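Play kitchen for a small apartment - what do kids really use?

Posted by Mircea Coman, November 2020

Hi everyone! My daughter is 3 and has gone completely kitchen-crazy. She "cooks" on the couch, on the stairs, in the bathtub, and last night I was served soup made of one sock. I love it and I want to get her a proper setup before the holidays, but we live in a two-bedroom place and I can't give up a whole wall to one of those big wooden kitchens with the fridge and the hood and the little phone.

So what do kids that age really play with? Is the stove the important part, or is it the food and the pots? And should I get the toy food that splits in half with the sticky tabs, or whole pieces? I've looked at so many sets my eyes hurt. My sister has offered us her old Kirnlow stove unit, but it's missing a door and it's bigger than I remembered. Any advice welcome, and photos of what you use would be great!

Stojan Yordanov

Oh, I have opinions on this one! We've been through two kids and a lot of plastic tomatoes, and I think you can skip the stove entirely. We had one. It was lovely, it took up the corner by the window for a year, and the kids carried everything away from it and cooked on the floor. When we moved I gave it to a neighbor and it was never mentioned again.

What got used every single day was a low table and a pile of stuff. A plain table is a stove on Monday and a bakery an hour later, and if you draw burners on a piece of cardboard you can tuck them behind the couch when you want the table back for puzzles. Ours get redrawn every few weeks because the kids like to add more burners (we're up to a very ambitious restaurant range).

For the pots and dishes, I'd buy fewer and bigger. The tiny tea-set-size pans are cute but a three-year-old wants to stir, and you can't stir in something the size of a bottle cap. Something to cook in, something to stir or flip with, something with holes in it, a bowl, a plate, a mug. A colander is the best toy in the house if you ask me! It's a sink, a hat, a boat, a bed for a bear. I'd pick one up before any food at all.

Pans, plates and a bit of food on a white table:
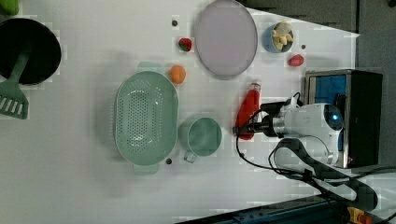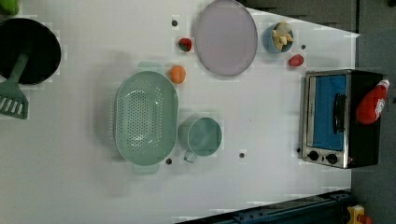
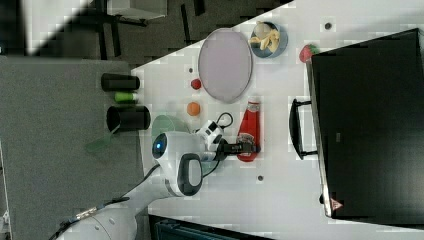 On the food question, whole pieces first. The ones that split are fun and the ripping noise is very satisfying, but the tabs fill up with hair and fuzz, and then you own half an eggplant forever. Get those later, when she's into the cutting part. At 3 it's all about pouring, carrying and feeding people. Go for shapes she eats in real life, so she can tell you what's for dinner and you can answer properly.

Storage matters more than you'd think. One open bin, no lid, no compartments. I tried a beautiful sorting system with little labels once and it lasted until lunch. With a single bin she can dump it out herself and - on a good day - fill it back up herself too. If it slides under a bed or a bench, even better for an apartment.

Don't forget the free stuff either. Empty spice jars, well washed, with the lids on tight (they still smell like something, which kids love). Dry sponges. A notepad for taking orders! My son took orders for an entire winter before he could write a single letter, just furious zigzags, and he'd read them back to you with total confidence. Wooden spoons from the real kitchen are nicer than any toy spoon, and the same goes for a muffin tin and a small whisk.

One caution, check anything secondhand for small loose parts and for cracks in the plastic. The old stove with the missing door might be fine, but look at where the hinges were, as there may be a sharp bit left behind. If you really want a stove, ask your sister for just the top and put it on the table.

Have fun with it! This is such a great age for it. You'll be drinking invisible coffee until February at least.

pinkrhubarb

Just get a set from Valen. we have it, its fine. food is a bit small. the box says 18 pieces but we lost half already so dont ask me which ones

Comments (3)

tallmarge: Seconding the notepad! Ours also has a "menu" made of supermarket flyer pictures glued on cardboard and she will NOT let you order anything that isn't on it.

ovenmittdad: I kept the big stove and don't regret it, but we have a basement. In an apartment I'd go with the table too. Also, felt food is great if anybody in your family sews. Quiet when it hits the floor at 6 am.

Mircea Coman: Thank you all so much! The stove stays at my sister's, decision made. I found a low table secondhand this afternoon and a colander is next on the list. She has already asked if it can be a helmet.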